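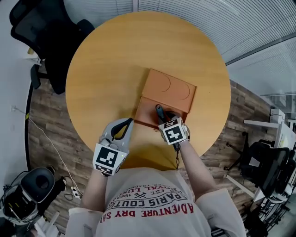

Phone intake safety check, second-hand and refurbished handsets – my comments from the Nasia batch, 4/3/25. I love this part of the job, and I get a bit carried away, so bear with the long notes! Every handset gets the same going-over before it's sold, whatever shape the carton is in. A lid that folds flat back off a shallow tray, like the reddish-brown cardboard one on the round table, is my favourite style for this work.

1. Battery swelling – PASS
Lay the phone face down on glass and press each corner. No rocking on any of the Nasia units. Lovely result.

2. Charging port – PASS WITH COMMENT
Light lint in two ports. Wooden pick only, never metal. Palesa Engelbrecht re-checked both and they now click in properly.

3. Charger and cable – FAIL (one)
Putov charger had no Australian compliance mark. Pulled from the batch and tagged.

4. Battery health – PASS
Lowest reading was 2,340 mAh, and our cut-off for this model is 2,000. Really pleased with that!

5. Screen and back glass – PASS
Run a cotton ball along the edges – if it snags, there's a chip. The grey one has a scuff near the camera, cosmetic only.

6. Heat under load – RECHECK
Half an hour of video at full brightness. One unit got warmer than I'd like near the top speaker. Steinar Overgaard has it for a second run in February's test case, the thick one.

7. Account lock and wipe – PASS
All signed out and reset. Serial ending 807 needed two goes.

Signed off except items 3 and 6.

Recent checklists
Ason tablets: hinge and stand check
Brynjólfsdóttir earbuds: case battery notes
Power banks: what to look for
Storing spare batteries over summer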